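Ticket: Billing credit never applied, Gevcombe Water and Waste
Category: Accounts / Disputed charge
Status: Reopened (customer)
Priority: Low (set by system)

Original message

I'm writing about the water account for the unit we lease at Prirnavley, and before anyone pastes me the article called "Understanding Your Bill", I have read it. I've read the older version too, the one that still mentions a fax number.

Our bill for the last quarter includes a line that says "Estimated use adjustment", and the amount is 800 dollars. Our normal bill is nowhere near that. We have one sink, one toilet and a hose tap out the back that has been capped for as long as we've held the lease. I rang and was told there was probably a leak. I asked how a leak shows up on an estimate, given that an estimate means no one has read the meter. The person on the phone said the system takes that into account. I asked how. I was put on hold and then the line dropped, which I'm prepared to believe was an accident.

What I'd like:

The date of the last real reading.
The figure that was read.
The working that gets from that figure to 800 dollars.

I'm not asking for a goodwill credit. I'd like to know what I'm being charged for. 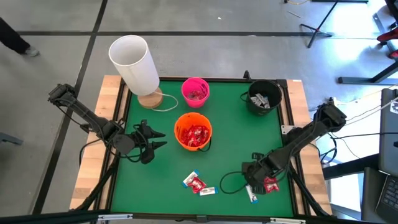
Support reply, 10.40 am

Thank you for contacting Gevcombe. We understand that an unexpected charge can be frustrating. Estimated use adjustments are applied when a meter can't be read at the scheduled visit. The estimate is based on your past use and the use of similar properties in your area. If you think there may be a leak, please turn off every tap and check whether the small dial on your meter is still moving. If it isn't moving, no further action is needed. We have marked this ticket as resolved.

Customer, 11.15 am

It's not resolved. I've reopened it.

I did the dial test before I wrote to you, and I've just done it again. All taps off, toilet not filling, and I stood over the meter pit in the car park for 13 minutes with the lid up. The dial did not move. By your own instructions no further action is needed, but the 800 dollars is still on the bill, so I'd say some is.

You also say the estimate is based on our past use. Our past use is on your own website, in the little blue bar chart. Every bar is about the same height except the last one, which goes through the top of the box. If the estimate came from the bars beside it, I'd like to see how.

As for "similar properties", similar in what way? The unit next door is a commercial laundry. If we've been averaged with a laundry, please say so and we can all save some time.

Support reply, 2.05 pm

Thank you for your patience. I've looked at the account and can see the meter was marked "no access" at the last two visits. When there is no access for two visits in a row the account moves to a different estimate category. To move it back we need a customer reading. Please send the number from the meter face, including any red digits, and confirm the meter serial number matches the one printed on your bill.

Customer, 2.50 pm

Now we're getting somewhere, although I have my doubts about "no access". The meter pit is in an open car park. There's no gate, no dog and no lock on the lid. I can see it from our front door. If somebody came twice and couldn't reach it I'd be interested to hear what stopped them.

I went out with the bill in my hand to compare the serial numbers. They don't match. The last digit of ours on the brass is a 6. The bill says 8. I cleaned the plate with a wet rag and looked again with a torch to be sure I wasn't reading mud. It's a 6.

So either your records have a typo, or you've been trying to read somebody else's meter. I have a fair idea which meter ends in 8, and it's behind the roller door at the laundry, which would explain the no access.

I tried to upload the reading and the plate. The upload page is run by Pretier, going by the logo, and it has its own ideas. It took the reading (typed in, red digits and all) and refused the plate for being "too similar to a previous upload". There wasn't a previous upload. The serial number is typed in the notes box and I'd be grateful if a human would look at it there.
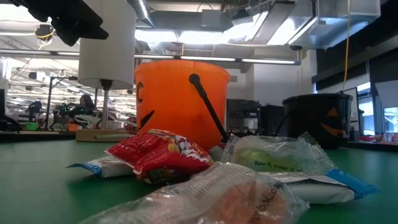 Your typed reading and the note about the serial number have both come through, the afternoon desk wrote back at 4.20 pm, and the account has been sent to the meter records team to check for what we call a crossed meter. The disputed amount is on hold while they do this. No late fee will be added.

Customer, 4.35 pm

Thank you. That's the first reply that reads as if somebody opened the file.

A few things I'd like answered in writing, as I've been told "on hold" before by other companies and found out it meant on hold for the customer only.

Does the hold stop the automatic payment? It's set to go out this month and I don't fancy chasing a refund. I've switched it off at the bank's end in the meantime.

If it's a crossed meter, how far back does it go? We took over the lease from Tremblay, who had it for years, and I'd like to know whether we've been paying for our own water at any point.

If we've been underpaying because of the mix-up, say so now. I'd sooner hear it than find it on the next bill as another adjustment.

Support reply, next morning, 9.10 am

The hold doesn't stop automatic payments, so you were right to switch yours off. Meter records have confirmed the serial number was entered wrongly when the meters at Prirnavley were replaced. A field visit is booked within 6 working days to read both meters. After that your account will be recalculated from the date your lease began. I can't tell you yet which way the balance will go.

Customer, 9.30 am

Fine. I'll be here, and I'll leave the lid off the pit. Please leave this ticket open until the recalculated bill has been issued and I've had a chance to check the sums.

Status changed: Pending field visit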